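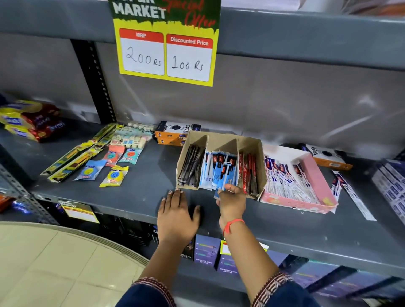 Slide 1: Oral care bay, small goods. Handling by hand.

Notes for the 1 February 2019 session. Keep it to the budget. Régis Riviere covers the software after the break.

Start with the question from Grestex: what do we set aside for shelf-stocking robots, and in which year? My answer is two units on trial, one store, no purchase until September.

Point at the cardboard box with three compartments. Sachets, toothbrushes, toothpaste tubes, all in one box, and a hand going into the middle. Any supplier quoting us has to say which of those packs their gripper can pick, in writing.

Costs. The quote from Katura is for the arm and base only. Still to add:
- spare gripper fingers
- floor survey
- staff training, two shifts
- Skallell service contract, billed yearly

Gaspard Delorme has the sheet. Ask him to put it up here. The line people miss is product set-up. We have 371 small lines in the trial store and only 134 are on the Katura list today. The rest have to be scanned and tested, and that is our time - put it in as wages, not as equipment.

Pause for questions on the sheet.

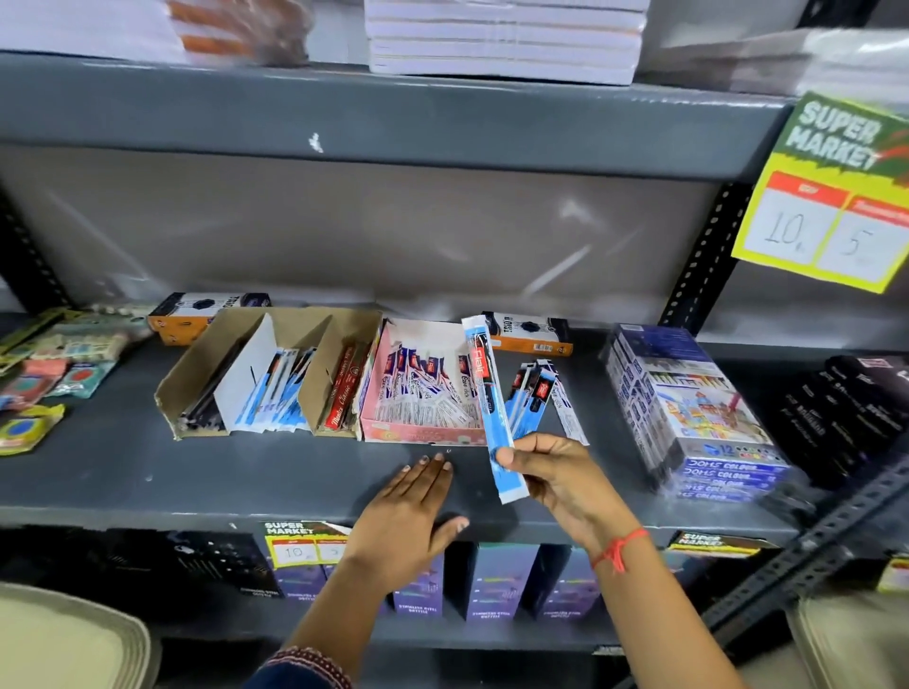
Payback depends on what the robot is asked to handle. I would leave the low-priced lines out of the first year. The yellow sign in the pen bay has 10 and 5 written on it, and at prices like that a slow pick is hard to pay for. Slim packets like the Flair one in the right hand go on the second list, with the toothbrush packs. Boxed goods go first. If the trial meets its hourly rate on boxes, we come back for money to do the packets.

Say the contingency figure slowly: 2,000 per unit, held back, not spent without a signature.

Last slide is the order of work. Survey, product set-up, trial, review in September. Au will send their quote for the bases next week - do not compare it with Katura until the service terms are in. Hand over to Régis.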